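Londwood Réception, le logiciel de planning et de facturation pour petits hôtels et maisons d'hôtes

À partir de 137 € par mois, sans frais de mise en service
Essai de deux mois dans votre établissement

Quand on tient une maison de douze ou vingt chambres, la soirée se passe souvent à la réception, entre un client qui cherche l'adaptateur de sa brosse à dents, un autre qui voudrait dîner malgré l'heure, et le téléphone qui sonne. Londwood Réception a été pensé pour ces soirées-là. Tout ce dont vous avez besoin au comptoir se trouve sur un seul écran : les arrivées, les départs, les chambres prêtes, les notes à encaisser et les petits mots laissés par le collègue du matin (ceux qu'on retrouvait autrefois collés sous le clavier !).

Le planning

Le planning s'ouvre sur la journée en cours et se déroule aussi loin que vous le souhaitez. On déplace un séjour d'une chambre à l'autre en le faisant glisser, on l'allonge d'une nuit en tirant sur le bord, et le tarif se recalcule aussitôt selon vos saisons. Les chambres communicantes peuvent être liées entre elles, de sorte que la famille qui réserve la 4 et la 5 ne se retrouve pas séparée par un couple en voyage de noces. Si vous fermez une aile l'hiver, indiquez-le une bonne fois pour toutes dans les réglages, et le logiciel reprendra la même fermeture l'année suivante.

Les étages

Chaque personne du service d'étage reçoit sa feuille sur son téléphone, dans la langue de son choix. Elle marque la chambre comme propre, à contrôler ou bloquée, et la réception le voit tout de suite. On peut ajouter une remarque, une ampoule à changer par exemple, ou un oreiller supplémentaire pour le client qui revient tous les ans en décembre et qui n'aime pas devoir le redemander. 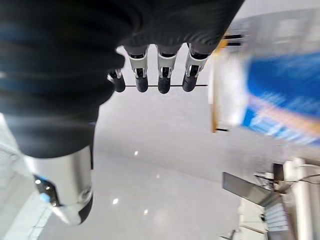
Les feuilles peuvent aussi être imprimées, et nous savons que beaucoup de gouvernantes y tiennent. Ieva Vaher, qui dirige une maison de vingt-deux chambres, nous a d'ailleurs demandé une version en gros caractères, avec une colonne libre à droite pour écrire au crayon. Nous l'avons ajoutée au printemps, et elle est depuis devenue le modèle proposé par défaut.

La facturation

Une note peut être partagée entre plusieurs clients, réglée en plusieurs fois, ou mise au compte d'une société. La taxe de séjour est calculée par personne et par nuit, enfants exemptés compris, et l'état à remettre à la mairie se prépare en fin de période. Les acomptes apparaissent sur la facture finale, avec leur date et leur mode de règlement. Si votre comptable utilise Giveo, les écritures partent chez lui chaque nuit à 3 heures ; sinon, un fichier tableur fait très bien l'affaire.

Ce qui est compris dans l'abonnement

Jusqu'à 30 chambres et un nombre illimité d'utilisateurs
La reprise de votre fichier clients et des séjours à venir
Deux séances de formation par téléphone
L'assistance tous les jours de 7 heures à 22 heures
Les mises à jour

En option

Module restaurant Travitz (tables, additions reportées sur la chambre) : 34 € par mois
Lecteur de pièces d'identité Paulauskas, à brancher en USB : 363 €
Journée de formation sur place, déplacement compris : 400 €

La mise en route

Comptez une petite semaine entre votre commande et la première arrivée enregistrée. Itzel Pacheco ou Martti Keskinen vous appellera pour faire le tour de vos chambres, de vos tarifs et de vos habitudes, et prenez votre temps pour cet appel : plus nous en savons, moins vous aurez à corriger ensuite. Votre ancien planning peut rester ouvert à côté pendant tout l'essai, et bien des maisons préfèrent d'ailleurs procéder ainsi.

Le logiciel fonctionne dans un navigateur récent, sur ordinateur comme sur tablette. En cas de coupure d'internet, le planning du jour et celui du lendemain restent consultables, et vos saisies sont envoyées au retour de la connexion.

Référence : LR-134
Engagement : aucun, résiliation possible à la fin de chaque mois
Ajouter au devis | Demander une démonstration | Télécharger la notice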